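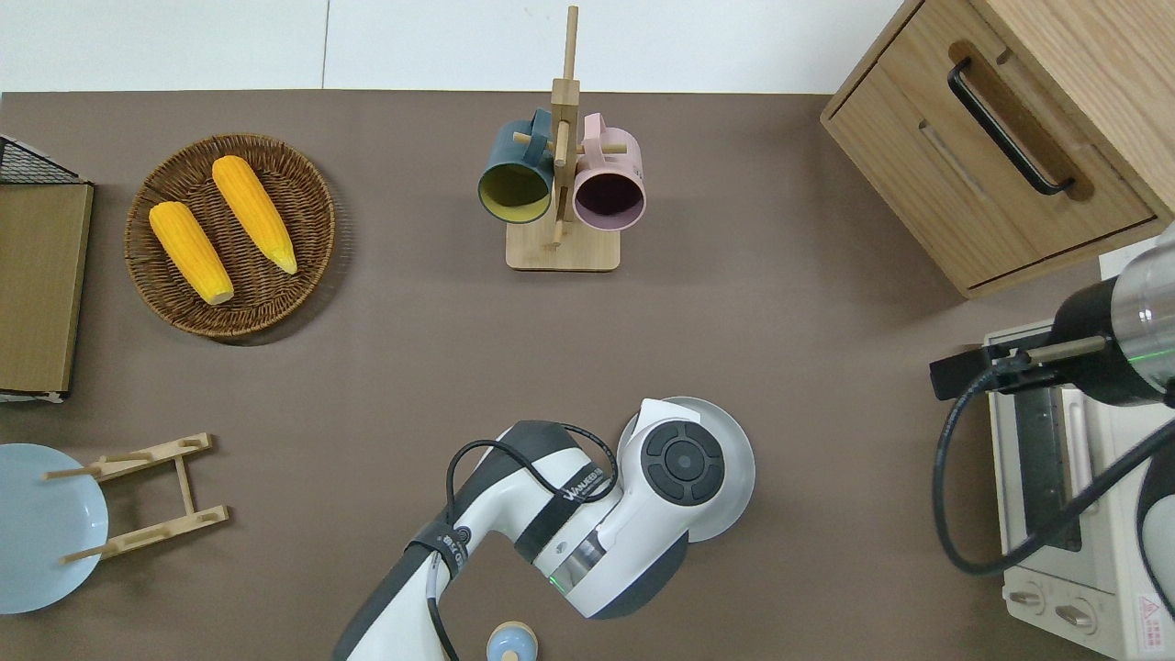 28 January 2020
Bench notes, equipment planning. Money edition.

Moataz wants a number by the time he flies out. He has wanted a number since September, to be fair to him, and what he got in September was a spreadsheet with a tab called "maybe." So I'm writing the reasoning down where the rest of you can argue with it, and then I'm going to fill in the cells and stop.

What we asked for last year: one more arm. What we need: grippers, cables, and a way to fix the cables to things. The arm is the part that photographs well on a funding request. The fingers are the part that wears out.

Quotes so far.

Vatero: finger sets, $153 each, minimum order 4. Fair price. Their shipping page says "promptly," which is a word I've learned to read with a calendar open. Imani says the last order came in a box that had plainly been to more countries than she has.

Damilance: wants to sell us a whole wrist assembly, list $4,000, and calls this a bundle. The bundle is a wrist and a PDF. I asked if we could buy just the cable guides out of it and got a nice reply from someone in sales who did not use the word no at any point in three paragraphs.

Bouazza: no quote yet. Amr has called them twice. They are very pleasant on the phone.

Cables. I keep coming back to this and everyone keeps sighing at me. We strap them to the links and leave a loop, and every loop is a guess about how far the joint will want to go. Too little and it pulls at the connector. Too much and it goes visiting across the table. I priced proper guides and sleeving for both arms at $240, all in, which is less than we spent on arguing about it if you bill our hours at anything above zero. This goes on the list first, before the fingers, before anything Moataz has circled.
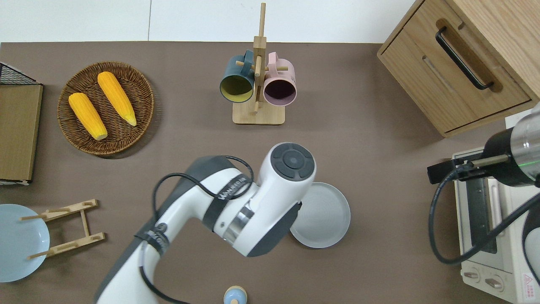

Hazem disagrees on the order. His view is fingers first, cables later, on the grounds that a cable fails once in a while and a finger fails a little every day. I think that's a decent argument and I've written it down so he can't say I didn't. I'd still rather lose a slow afternoon to worn pads than a fast one to a connector.

Props. The line in the old budget said "misc. kitchen" and had nothing next to it, so we bought as we went and the receipts live in four different wallets. Proposal: props get a real line. Plates and mugs need spares of the same model, bought together, because a replacement plate that is nearly the same size is a new plate as far as our grasp settings care. Anything that gets handled all day gets a spare. The toaster oven does not get a spare. Corn does not need a spare, but Imani has asked that it be listed, so: corn.

Storage. Puveck shelving is still on the sheet from last year. I've left it in with a question mark. If it gets cut I won't cry, but then somebody else can explain where the spares go.

Not buying: third arm. I know. Two arms is already more planning than we have people for, and the table is full of kitchen. Ask me again when the first two have their cables in order.

Still open:
Does Vatero give a break if we order two lots of 4? Amr to ask.
Who signs for anything over the small purchases limit while Moataz is away?
Service contract, yes or no. I lean no. Youssra leans yes and has a folder. 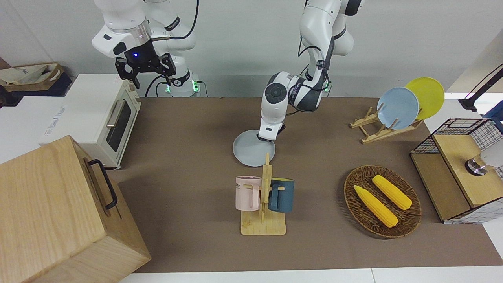

Entered by Youssra Fahmy, second half of the page, same day

I do have a folder. The service contract covers joints and controllers and leaves out grippers and cables, so it insures us against everything except what we break. Having now read it to the end I'm moving to no. You may enjoy this quietly.

On spares: plates should be two of each color we already use, same for mugs. If one mug has printing on it and the other doesn't, that's a difference the cameras will notice, so please nobody grab a free one from a trade booth and call it a match.

I've put the $240 first and the fingers second. Hazem has been told. He said "fine" in the family voice, so expect a comment in the margin.

Bouazza called back while I was writing this. They'd like to know which quote we meant.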